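Jimine Stone Sealer, Two-Coat Kit: Review After One Winter

Category: surface care
Reviewed by Duyên Vương

The Jimine kit is a water-based penetrating sealer for granite and other dense stone, sold with an applicator pad, two lint-free cloths and a small bottle of neutral cleaner. I bought it to replace Lekota, a solvent-based product I had used for years and stopped using because of the smell. The test surface was a kitchen counter with heavy mineral variation. Mixed stone is a harder test than a uniform black slab, as the light patches tend to absorb faster than the dark ones and a sealer that is applied evenly will not always cure evenly.

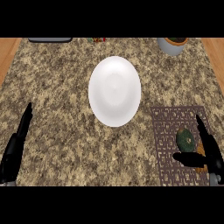
Page last changed: December

Preparation

The instructions call for the counter to be washed with the supplied cleaner, rinsed twice and left to dry overnight. I did this on a Monday evening and started the first coat the next morning. The cleaner leaves no film that I could detect with a dry white cloth. It does not remove old silicone. If there is a bead of caulk at the backsplash that has smeared onto the stone, scrape that off first with a plastic blade.

I ran a water drop test before sealing. A drop left on a light patch darkened the stone in under a minute. On the darker patches the same drop sat for several minutes before any change.

Application

The sealer pours thin, close to the consistency of milk. The pad holds more than it appears to and will drip if it is loaded fully. Half a load is easier to control. Work in sections no wider than your reach, keep the surface visibly wet for the stated dwell time, and wipe off all excess before it begins to haze. The dwell time is 30 minutes for the first coat and 45 for the second. I recommend a kitchen timer. On my first section I went past the limit and had to remove a tacky residue with more sealer and a fresh cloth. It came off, but it took longer than the rest of the coat.

Odor is slight and gone by evening. With Lekota I had to keep two windows open until the next day.

Masking of adjacent wood is not mentioned anywhere in the leaflet, and it should be. A drip on an oiled test board left a dull spot that I could still find after re-oiling. Use low-tack tape on any wood edging and pull it while the last coat is still damp.

Performance
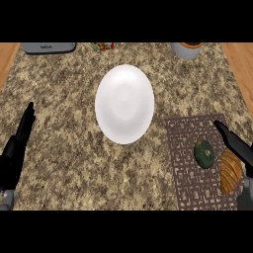
After curing, I repeated the drop test with water, black coffee, olive oil and lemon juice. Water and coffee beaded on all areas and wiped off clean at the end of an hour. Oil beaded less tightly but left no mark. Lemon juice left nothing on the granite, although I would not read much into that. A penetrating sealer slows absorption and does not protect against acid, and anyone with marble or limestone should expect etching with this product as with any other.

The finish is natural. There is no added gloss and no color shift that I can see in daylight. Grakosent, the other water-based sealer I have tried, darkened the tan areas slightly, and some people will prefer that.

Three months on, water still beads everywhere except a strip beside the sink, where it now spreads flat but does not soak in. That strip gets wiped with dish soap many times a day. I expect to recoat it in spring and leave the rest alone.

Coverage and cost

The label claims up to 75 square feet per bottle for two coats. I got 66, with a careful hand and very little waste. The kit costs more than Grakosent bought by the bottle, but Grakosent includes no pad or cloths. Jillari sells a refill pad that fits the same handle, and it is denser and drips less than the original.

Complaints

The cap is not childproof. The leaflet is printed in gray on pale green and is difficult to read under a range hood light. The supplied cloths shed a little on first use in spite of the description, so wash them once beforehand without fabric softener.

Rating: four out of five. I would buy it again for granite, with the Jillari pad and my own cloths.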